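We use cookies to keep this site working and to see which pages are read. By continuing to browse you accept our cookie policy. Accept | Manage settings

PRESS RELEASE
For immediate release

Drumora adds small square cloths to its household range

Drumora, the household linens firm based in Otwood, will add a small square cloth to its range in November. The cloth is meant for everyday jobs in the kitchen and dining room, such as drying a few glasses, lining a bread basket or wiping down a table after a meal.

The new line is called Trenberg. It will be sold in packs of two through the Drumora website and the firm's shop in Otwood, and through independent homeware shops that already carry its tea towels and napkins. Shops can order from the start of the month.

Drumora has made larger linens for most of its history. The idea for a smaller cloth came from letters and emails sent in by customers, many of whom said they were cutting up old tea towels to get something that fitted the hand. The firm asked 189 households to try an early version at home and to write down what they used it for. The most common answers were drying cutlery, covering a bowl and wiping the table.

Several changes were made after the trial. The hem was made narrower so that the cloth folds flat into quarters. The hanging loop was moved from the middle of one side to a corner, and then dropped altogether when households said they kept the cloths in a drawer. The weave was left as it was.

The first batch is being woven by Van Damme, a family mill that has supplied Drumora with napkin cloth for many years. It will come to 2996 packs, with a second batch planned for the spring if orders allow. Around 200 packs will be held back for the Otwood shop.

Trenberg cloths can be machine washed with other household linen. Drumora advises washing them once before use and pulling them into shape while damp. They may be ironed, although the firm expects that most people will not bother – a cloth smoothed out by hand on a table and folded twice will sit neatly enough in a drawer.

A folding guide will be printed on the inside of each paper band. It shows two ways to fold the cloth: into quarters for storage, and corner to corner for lining a basket or setting under a teapot. The guide will also be put on the website, where it can be printed out at home.

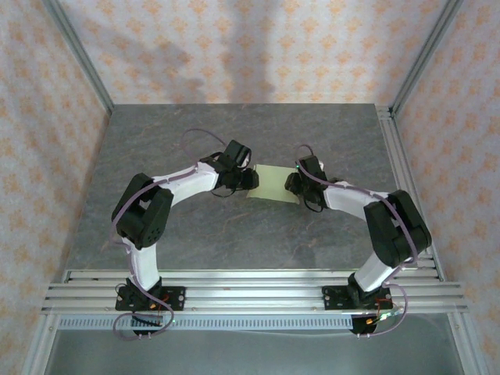 A small pale yellow-green cloth laid flat on a marble-patterned tabletop.

Shops that would like a sample can ask for one through the trade page of the Drumora website. Samples are sent unwashed, with a paper band and a copy of the folding guide. Orders placed before the end of November will be sent out with a small counter card.

The existing range of tea towels, napkins and table runners is not affected, and there are no plans to withdraw any current sizes.

About Drumora
Drumora designs and sells linens for the kitchen, table and bathroom. Its office, stockroom and shop are in Otwood.

Notes to editors
Trenberg is the name of the cloth line and should be written with a capital T. Review packs are available on request from the Drumora press office, through the contact form on the website.

ENDS

Sign up to our newsletter for range news and shop opening times. You can unsubscribe at any time.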